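Grudau Stock Exchange

The Grudau Stock Exchange is a regional securities exchange in the port city of Grudau. It was founded in 1928 and trades shares, preferred shares, municipal bonds and a small number of closed-end funds. Its main index is the Grudau 50, which is used as a benchmark by local pension plans and by several index funds. The exchange is owned by its listed parent, Gurkuvar Holdings, and clears its trades through a subsidiary of the same group.

Contents

History
Trading
Listings
The Grudau 50
Valuation and the regional discount
Regulation
Criticism
See also

History

Before the exchange was formed, shares in the city's shipping lines and grain mills changed hands in the back offices of private banks. Prices were not published, and a buyer who asked two banks for a quote on the same stock could get very different answers. The banks agreed on a common price list after a dispute over the shares of a failed cold-storage company, and the exchange opened in 1928 in rented rooms above the customs office.

For its first decades the exchange held one call a day. A clerk read out the name of each stock, and members shouted bids and offers until a single price was reached. Stocks that drew no interest were passed over and marked with a dash on the list, a notation that survives in the printed daily sheet.

Continuous trading came much later, along with the move to the present building on the harbor front. The trading floor was used for several years alongside an electronic order book, with the floor handling large blocks and the system handling everything else. Floor volume fell until only a few members still kept staff there, and the floor was closed. The old quotation board is kept in the lobby.

The exchange was owned by its members until it converted into a share company. Gurkuvar Holdings, which already ran a clearing house and a market data business, bought a controlling stake and later the rest. Former members received cash and a limited number of Gurkuvar shares, and gave up their seats.

Trading

Orders are matched by price and then by time of entry. The day begins with an opening auction, followed by continuous trading, and ends with a closing auction whose result is the official price used by funds and by the index. Less active stocks are not traded continuously. They have a single auction at 11 a.m., and any orders left unfilled stay in the book until the next session unless the broker cancels them.

Each main-list company must have at least one market maker, who is required to quote both a bid and an offer for most of the session. The gap between the two may not be wider than 2 percent for stocks in the index. Market makers are released from this duty during a halt and for a short time after it is lifted.

Trading in a stock is halted if its price moves beyond a set limit from the last auction price. Halts end with an auction. There is also a market-wide halt tied to the index, which can be triggered once in a session. If the index keeps falling after trading resumes, the exchange may bring the closing auction forward, although the rules leave this to the judgment of the duty officer.

Short selling is permitted in index stocks only, and the seller must have borrowed the shares or arranged to borrow them. Brokers report open short positions at the end of each session – the totals are published by stock, but the names of the holders are not.

Listings

Companies are admitted to either the main list or the junior list. The main list requires audited accounts, a minimum share of stock in public hands and a record of earnings. The junior list waives the earnings record and accepts a smaller public float, but each company must keep a sponsor, usually a brokerage, which answers to the exchange for the quality of its disclosures.

Shipping, food processing and insurance make up most of the value of the main list. The largest company by market value is Cisneros Marine, a tugboat and towage operator that has been listed since the days of the single call. Udadari, a maker of industrial refrigeration equipment, moved up from the junior list and is often given as the case of a company that grew up on the exchange. Most junior-list companies never make the move. They are bought by larger competitors, taken private by their founders, or removed after losing their sponsor.

A number of companies have left Grudau for larger exchanges. Some keep a secondary listing, which costs little and allows local funds with geographic limits to go on holding the stock. Trading in these secondary lines tends to be thin, and their prices closely follow those of the primary market.

The Grudau 50

The Grudau 50 is weighted by the market value of shares available to the public. Holdings of founders, the state and other long-term owners are left out of the count. No single company may account for more than a fixed share of the index at a review, and the excess weight is spread among the others.

Reviews take place in January. A company enters if it ranks high enough by both size and turnover, and leaves if it falls below a lower threshold. The gap between the two thresholds is meant to keep companies near the line from going in and out every year. Changes are announced ahead of time, and shares that are about to enter the index usually rise in the period between the announcement and the change. Part of the gain is often lost afterward.

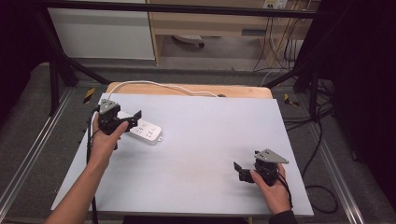 According to Tonantzin Bautista, the review favors turnover too heavily and pushes out sound companies whose owners simply do not trade much. She has argued that a family-controlled insurer with steady profits tells an investor more about the regional economy than a junior miner whose shares are passed around daily, and that the index would be less volatile if size were the only test. The exchange has replied that an index must be cheap to copy, and that funds tracking it would struggle to buy stocks that hardly trade.

A companion index counts dividends as reinvested. It receives less attention in the press but is the version named in most fund documents. The difference between the two is large over long periods, as many Grudau companies pay out a high portion of their earnings.

Valuation and the regional discount

Stocks on the exchange have usually sold at lower price-earnings multiples than similar companies on national markets. This is known locally as the regional discount. The usual explanations are low liquidity, limited coverage by analysts and the weight of cyclical businesses such as shipping. Investors who may need to sell quickly ask for a lower price to make up for the cost of doing so in a thin market.

The size of the discount is disputed. A comparison of index averages overstates it, because Grudau has few of the fast-growing companies that carry high multiples elsewhere. When companies are matched by industry, the gap shrinks, and in insurance it has at times disappeared. Measures based on book value give a different picture again, since shipping companies carry their fleets at cost less depreciation and the market value of the vessels can be well above or below that figure.

The discount has tended to narrow late in rising markets, when outside investors look for cheaper shares, and to widen in declines, when the same investors leave first.

Regulation

The exchange is licensed by the national securities regulator but writes and enforces its own listing rules. Its surveillance department reviews unusual trading and can fine brokers, suspend a stock or pass a case to the regulator. Companies may appeal a suspension to a panel of three, one of whom is named by the company.

Criticism

The sale to Gurkuvar Holdings drew objections from small brokerages, which said that fees would rise once members no longer had a vote. Listing fees did go up after the sale. Trading fees for large orders were reduced, while a new minimum charge raised the cost of small ones.

Critics have also pointed out that the exchange supervises companies that pay it for their listings, and that its parent is itself listed there. Oversight of the parent's shares was later handed to the national regulator.

See also

Call auction
Closed-end fund
Free float
Market maker
Price-earnings ratio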